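Last updated: October

Ilham Ait Brahim used to pack 200 bottles a shift at Civero. Now she watches arms do it, and her back has opinions. "It misses the old days," she says. "I don't." 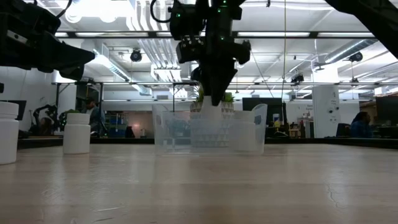 Bottles and bin at the Civero bench.

Her title went from packer to cell lead, with a raise she calls "polite." Mostly she decides what counts as a bad grip.

"You learn patience. It will think about a lid longer than I thought about my marriage." 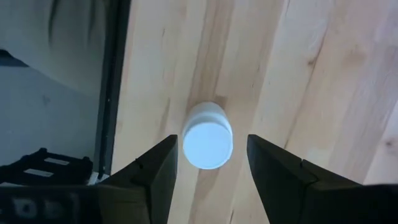 Lining up on a white cylinder.

Nine packers worked here before the arms, and nine still do, though two have moved to returns. She misses the gossip.

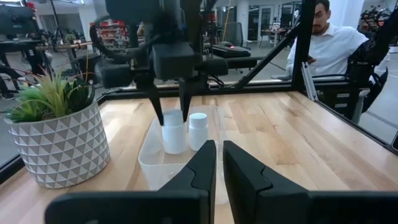

Ibrahim Bashir is less charmed: the raise was fine, he says, but he now eats lunch when the queue lets him, and he would like that in the contract.

Ait Brahim has signed his petition.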